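Right, I've finished it. Twelve evenings, two false starts and one very late night, and I've finally seen the end of Hidstead. If you've been reading this blog for any length of time you'll know how long I've been putting this game off (it sat in my library through two house moves!), and I'm so cross with myself for waiting, because it's wonderful.

For anyone who hasn't met it: you play Inau, a salt trader's daughter who walks into the drowned town of Hidstead in the year 2,465 looking for work and finds herself caught between the people who want to pump the place dry and the people who have got used to living on the roofs. There's fighting if you want it, but I got through most of the story by talking, running away and swapping tinned fish for favours. 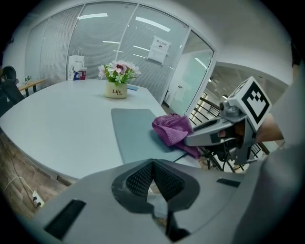
Purple cloth, grey mat, big table.

What I loved most was Tadik. He's the ferryman you meet in the first hour, and I took him for one of those characters who gives you a map and then stands in the same spot for ever. He doesn't! He turns up at the pump house, he turns up at the wedding, and if you've been rude to him he charges you double for the crossing and remembers exactly why. I was rude to him once over a lantern. I was still paying for it at the end of chapter two.

The recruiting scene with the Lamp Wardens is lovely as well. You can join them straight away or turn them down, and I turned them down, then crept back the next evening with my tail between my legs. The captain lets you in but you have to sleep in the boathouse with the goat. I've since heard that if you say yes the first time you never meet the goat at all, which seems a terrible shame.
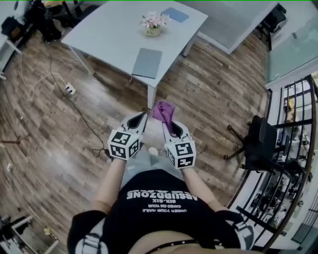
Mowat and the bell tower (spoilers!)

Skip this bit if you haven't got past the flood gates.

So, Mowat. I trusted him completely. He's funny, he mends your boots for nothing, and he has that speech about his sister's garden that made me put the controller down for a minute. Then you climb the bell tower and the ledger's there on the desk, with your own mother's name on page 106 in his handwriting, and the music just stops. I read it twice. I went back down the stairs, all the way to the water, and sat Inau on the jetty while I had a think about what to do.

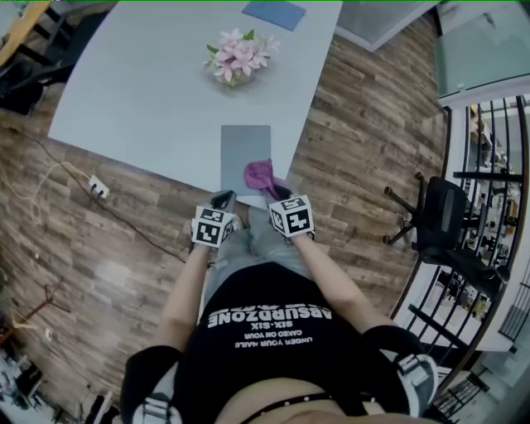
Issue 12

I let him go, in the end. My friend Sulastri Purba locked him in the tower and got a completely different last chapter, with the bell ringing all through it and Tadik refusing to take her across. We spent a whole phone call comparing the two and I'm still not sure which is sadder. Hers has the better boat chase, I'll give her that.
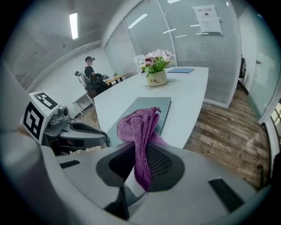 The only part I'd grumble about is the swimming, which is stiff and slow, and the map goes blurry indoors. I can forgive both. I've already started again, this time saying yes to everybody and being very, very polite about lanterns.

Posted 10/09/2019 in Games, Playthroughs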